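Vurasbridge Shared Workshop – Gripper Build Group
Minutes, Saturday session 2018-11-03

Present: Valentin Husar (chair, also typing this), Moldovan, Petra, Owen, Lise, Grant. Apologies from Dana, flu.

Started late, door code changed again and half of us didn't have the new one. Code is now on the inside of the group page, don't post it in the open channel.

1. Last minutes
October minutes read and accepted. One correction – the spare bearings were bought by Lise, not by the group, so we owe her. Grant to pay her back from the box.

2. Money
Balance 400 before today. Petra wants to order a second batch of bearings and more heat-set inserts. Agreed, cap of 50 for this order. Screws not included, use up what we have. Somebody keeps putting M3 and M2.5 back in the same bin, please stop.

Brolex quote for the small aluminum arm came in at 2549. Too much. Moldovan argued for it anyway, says we'd save a year of fiddling with printed joints. Long talk. Vote 4 to 2 against. Moldovan asked for it to be written down that he thinks we'll end up buying it. Written down.

3. Hand grippers, where we are
Two hand-held ones together and closing properly. Third is in parts, waiting on its left finger, the print lifted off the bed twice at the same layer. Owen thinks draft from the windows. Lise thinks dirty bed. Wash the bed first, then move the printer, in that order, so we know which it was.

Trigger travel still too long for small hands. Petra has a shorter link drawn, will print one over the week. If it works we change all three.

Strap: the wide one is better, less wrist ache after a long go. Velcro end frays, sew it or melt it.

Camera box on top – the cable pulls to one side when it hangs free. Grant wants it clipped along the forearm. Lise says clip it to the strap. Try both. No decision.

4. Table tests
Soft things first, as agreed in October. Grabs are with the hand units only, no arm yet. Went through sponge, sock, the fluffy thing, then a roll of tape. 41 grabs logged in the sheet by the time we broke for coffee. Petra's sheet has a column for which finger touched first, PLEASE fill it in, half the rows are blank and she can't use those.

Drops mostly on the tape roll. Fluffy stuff holds fine but it snags on the edge of the pad where it's glued. Owen to trim the pad edge with a fresh blade and redo just those rows. 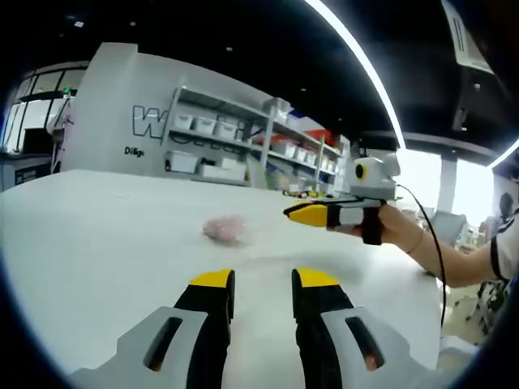 Two grippers at the white table, pink fluffy thing resting on the table.

Pad material came up after this. Yellow pads grip OK but pick up dust and then they slide. Wipe before every run, alcohol wipes are in the drawer under the vise. Moldovan has a sheet of softer silicone from Hilgate left over from another job, brings it next time and we cut one pair. Only one pair – don't change all of them at once or we can't compare.

Open question, how far apart the fingers should sit at rest. Currently whatever the spring gives. Owen wants a hard stop. Valentin in favor, Grant against, says a stop adds a part that breaks. Owen to mock one up in cardboard, takes ten minutes, then we can argue about somthing real.

5. Arm
Since the Brolex one is out we're back on our own. Base joint is drawn, elbow isn't. Valentin does the elbow. Grant still has the two steppers at home, bring them. Needs someone to check the driver board, last time it got hot enough to smell and we pulled the plug. No more bench power without someone sitting next to it. Lise will look at the current limit.

The hand unit fingers should bolt straight onto the arm wrist later, same four holes. Petra asked that no one moves those holes. Agreed.

6. Bench and storage
- label bins on both sides, lids get swapped
- finished prints and failed prints go in differnt bins
- hot glue gun stays off when you leave the bench
- soldering tips, we're out of the fine ones, add to the order if it stays under the cap
- whoever took the long hex driver please bring it back, no questions

7. Any other business
Hilgate school open day. They asked if we'd show something. General yes, but hand grippers only, kids can try them. Lise to write back and ask about table space and sockets. Moldovan can drive the boxes over.

Grant asked about putting the finger files online. Valentin wants the shorter link in first. Leave till next meeting.

Actions
Petra – bearings and inserts order, shorter link, fix the sheet
Owen – trim pads, redo fluffy rows, cardboard stop
Lise – wash printer bed, driver board, write to Hilgate school
Grant – steppers, pay Lise, cable clip
Moldovan – silicone sheet
Valentin – elbow drawing, these minutes

Next meeting same time in two weeks. Petra has the key.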